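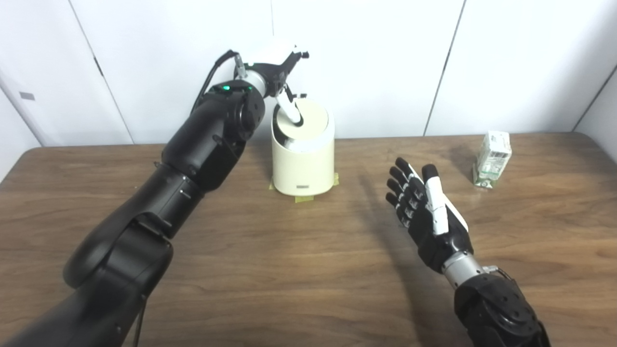 The left arm on the lid of the small trash can, drink carton at the right.

We finally have numbers for the lid task, so I'm writing them down before they get lost in the group notes.

The task is short. The left gripper presses the middle of the lid, the lid opens, and the right hand picks up the drink carton and drops it in. The policy is trained from demonstrations, and everyone here expected the carton to be the hard part. In our runs the press failed more often.

The first policy was trained on 50 demonstrations with position targets only. On the Prorkgate setup it opened the lid in 8 of 12 trials. The four misses looked alike on the log plots. The finger reached the right place over the lid, stopped a little high, and the policy moved on to the carton as if the press had worked. In the demonstrations the pause at the bottom of the press is very short, and I think the model learned the pause better than the depth.

For the second policy I kept the same demonstrations and added one input, the motor current from the wrist joint, smoothed over a short window. I also added nine new demonstrations where the operator presses too lightly on purpose, notices, and presses again. That makes 59 in total. With this version the lid opened in all 12 trials. In two of them the arm pressed, backed off slightly and pressed a second time, the behavior I wanted from the new data.

I can't say yet which change did the work. I should have trained one policy with the current input and the old data, and one the other way around. Both are queued on Plisoler, our shared training machine, behind a long job from the Huanca project.

A few notes on the setup for anyone trying something similar. The can is light and slides when pushed off center, so it is held down with yellow masking tape around the base. Before we did that, a slightly bad press moved the can and every later step was wrong too. The tape means these results say nothing about a can that is free to move. The finger matters as well. A long finger with a rounded tip is forgiving on this lid, and I would expect worse numbers with a flat one.

The carton grasp still needs work. The right hand closes too early when the carton is turned with its narrow side toward the palm. I plan to collect more data for that at Drirkcombe in May.

Last updated: 1/30/19

This site uses cookies to remember your settings. By continuing to read you accept their use.

Contact | All rights reserved | Back to top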